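Okay friends, settle in with a cup of something warm, because it's a long one. A few of you asked how the student project is coming along, and I've been meaning to write it up properly since the semester got busy. So, a thread!

For anyone new: I help run the robotics club at Bureswood. We meet after classes, and this year the students picked one big project to carry all the way through to June. They named it Greririk. I have asked several times what it means and I get a different answer every time.

The goal is tabletop tidying with two arms. You give Greririk a desk with the usual stuff on it, and the arms have to pick things up and sort them without bumping into each other. All of it happens in simulation this year, so everyone can work on it from their own laptop at home, even the ones with the very old laptops (bless those fans, they are trying so hard).

We started small. The first scene was a table, one arm and one cube, and I think we all got a little too attached to that cube. Then one of our sophomores built the room around it, with the plank floor and the cubby shelf and the toys, and suddenly everybody wanted to add something. I did have to put my foot down eventually!

The desk set is settled now: a pencil, a pen with a blue cap, a few boxes, and some smaller odds and ends. The light box with the yellow stripe is the one we are spending this month on, and the right arm has it to itself while the left one keeps close by.

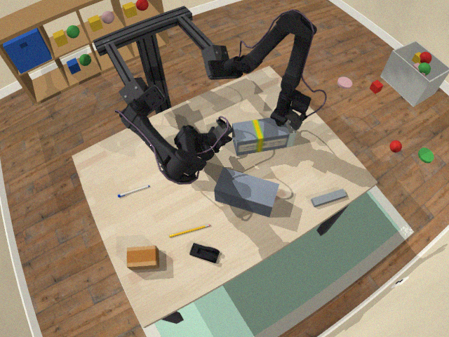 Issue 3

I should explain that we put these threads out like a little newsletter. The first one was all about choosing the project, and the second was mostly me being excited about cable models – I stand by every word of it. If you missed them, they're further down my page and they will keep.

Back to the striped box. What makes it a good problem is the company it keeps. There's a bigger slate-gray block lying at an angle right next to it, so the arm can't just swoop in from the front any way it likes. The students have to plan a path that goes up and over, comes down at the box, and leaves the block where it was.

They split into two teams for this. One team writes the approach and the other writes the grasp, and they have to agree on the exact spot where one hands over to the other. You would not believe how long a group of very bright young people can discuss a handover point. There were diagrams. There was a pizza box with diagrams on it, which I have kept.

Our test batch is 294 runs with the objects nudged a little each time. On the first full batch, 133 of them ended with the box picked up and held. I thought that was wonderful for a first go. The students thought it was a disaster, and they had their list of fixes written before I'd finished saying well done.

Most of the misses came from closing the fingers too early. So the new rule is that the gripper has to wait over the box, fingers open, and check its position again before it goes the rest of the way down. It adds a bit of time to every run, and the approach team grumbled, but they came around.

Pausing there also gives us a really good moment to look at both arms together. The left one likes to drift toward the middle of the table, and we'd like to know how much room that leaves for its partner before anything starts moving again. 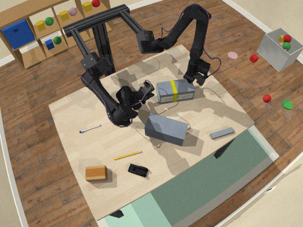 What's next for Greririk

First up is the left arm. It gets its own job at last, starting with the pen and then the pencil. Thin things are harder than boxes, and I've warned everyone, and they have all ignored me in the nicest possible way.

After that comes the shared task, where both arms work at once and we keep score. Each run will get 30 seconds on the clock. I argued for longer and was outvoted, so thirty it is.

Then in June we take it to the student showcase at Likadport. We'll have a table and a big screen, and visitors will be able to move the objects around and let the arms have a try. If you're anywhere nearby, please come say hello! The students love explaining it, and they're much better at it than I am.

Last thing, and then I'll let you go. The scene files and the planner notes are going up on Sarantis, our club's shared page, once the students have finished cleaning up the comments (some of those comments need it). If you teach a club of your own and want to borrow any of it, just send me a message and I'll pass it along to the team.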